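Chapter 5
Reading a Board

I bought my first piece of maple for the wrong reason. I was nineteen, I had 70 dollars in my pocket, and I wanted the whitest, plainest board in the rack at Riklow Lumber because I figured plain meant easy. I took it home, ran a hand plane down it the wrong way, and tore little craters in it from one end to the other. The board wasn't plain at all -- I just hadn't learned to look at it yet!

So before we cut anything in this chapter, we're going to spend some time looking. If you worked through Chapter 4 you already know how a tree puts on its rings and why the wood made in spring differs from the wood made in summer. Now we get to see what happens to those rings once a saw goes through them, which to me is the fun part (my students at Skilthorpe will tell you I can go on about it past the bell).

Pick up any flat board you have handy. A shelf will do, or a cutting board, or the scrap you saved from the bench hook project. Lay it on your table with the widest face up and tip your head until the light rakes across it. Lines that run fairly straight from end to end usually mean the saw crossed the rings close to square. Big arches and loops mean it ran more or less along them. 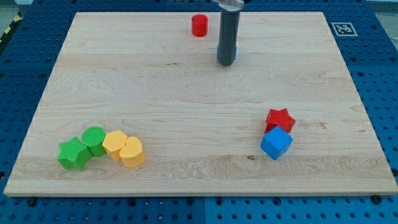 Color is the next thing to get used to. Maple is sold as a pale wood, and mostly it is, but one tree can give you cream, amber, tan, and a blush of pink. The pale stuff is sapwood, the outer part of the trunk that was carrying water when the tree was alive. Darker bands can be heartwood, or they can be mineral streaks, and telling the two apart takes practice. Some buyers pay less for streaky boards. I go looking for them, and so does my old shop partner, Mohammed-Awal Akolgo, who once drove 303 miles for a stack that a cabinet shop had turned down.

Then there are knots. A knot is where a branch grew out of the trunk, and the grain has to bend to get past it, a bit like creek water going by a rock. Even a small one is worth a pencil circle. Your plane will be cutting with the grain on one side of it and against the grain on the other, so take thin shavings there and keep the blade sharp.

By the end of the chapter you should be able to pick a planing direction from the edge of a board, tell flat-sawn from quarter-sawn at the rack, and mark the trouble spots before they find you. You'll need a pencil, a block plane, a damp rag, and 2 boards from different trees. Start with the rag -- wipe one face of each board and watch what the grain does.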